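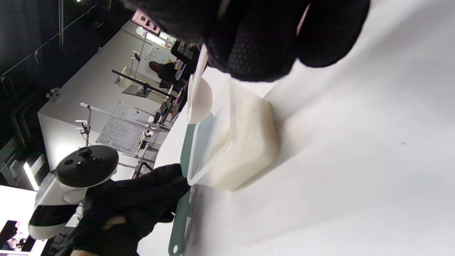
Home | Projects | Reports | People | Contact

Ristside Portioning Project
Progress report to the Washam fund, second period
Prepared by Liesl Kaufmann, project lead

1. Where we are

This report covers the period ending in February. The purpose of the grant is to automate part of the dry goods portioning work at Ristside, and to report on what that does to the jobs of the people who do it now. At the end of the first period we had one working cell on the packing floor and no agreement on shifts. We now have two cells in daily use and a written agreement with the staff on how the work is divided.

Portioning is the job of moving rice, lentils, sugar and similar goods from tubs into smaller packs by weight. Before the project it was all done by hand with scoops, on standing shifts. The team has 14 people. Nobody has been let go as a result of the project, and the agreement says that will remain the case through the end of the grant.

2. Work completed

The first cell, which we call Multach after the building it was tested in, runs the standard packs of rice and sugar. It fills, weighs and passes the pack to the sealing line. The second cell, Thân, is meant for smaller orders with frequent changes of product. It uses a scoop on an arm instead of a hopper, so that a changeover means swapping a scoop and a tub and wiping down.

Thân is the harder of the two. A hopper only has to open and close. A scoop has to go in at a workable angle, come out level and leave the rim without spilling, and the right motion changes as the tub empties. Our operators do all of this without thinking about it. We have been recording them at the training table while they scoop, wearing gloves and with a controller in the left hand, and the arm's motions are built from those recordings. The container also has to be held while the scoop goes in, or it slides on a smooth table. The first version of the cell had no clamp and pushed its tub along the surface. It has one now.

Eight operators have taken part in the recordings. They are paid their normal rate plus a session payment, and sessions are capped at two hours because holding a controller while steadying a container is tiring for the wrist. Two people asked to stop after the first session and went back to their regular shift. That was their choice and it has not affected their standing.

3. What has changed for staff

The standing shift at the scoop stations has gone from eight hours to four. The other half of the day is spent on tending a cell, quality checks, or order assembly. Most people prefer this. The main thing they report is less shoulder pain by the end of the week, and the supervisors have moved fewer people to light duty than in the first period.

Not all of the feedback is good. Tending Multach is dull when it runs well, and stressful when it jams, because the sealing line keeps moving. Several operators said they used to talk while they worked and now stand apart at separate machines. We moved the two cells closer together in response, and there is now one shared check table between them. It is too early to say how much this helps.

There is also the question of pay. Operators who have learned to clear faults and change over the cells are doing work that was not in their job description. Six people have completed the fault-clearing training so far. They have been moved up one grade, and the same will apply to anyone else who completes it. The cost was not in the original budget and is covered for now from the equipment line, where the second arm came in under its quote.

4. Problems and delays

The scales on Thân drifted during the cold weeks and had to be replaced, which took the cell out of use for 15 days. Hand stations covered the orders. Sugar remains difficult for the scoop – it clumps in damp weather and comes up uneven. For the time being sugar goes through Multach or is packed by hand.

The recordings also took longer to label than planned. We had assumed one person part time and needed two.

5. Next period

– Bring lentils onto Thân, once rice has run for a full month without a manual correction on the day shift.
– Put a stop control for the sealing line within reach of the person tending Multach. This was the most common request from the floor.
– Finish fault-clearing training for the remaining operators who have signed up.
– Repeat the staff survey with the same questions as last time, so that the results can be compared.

We are not asking for additional funds at this point. We do ask for approval to keep the grade increases on the equipment line until the end of the grant, after which Ristside will carry them in its own payroll. A decision before the next payroll planning round would be helpful.

Spending figures for the period are in the attached sheet.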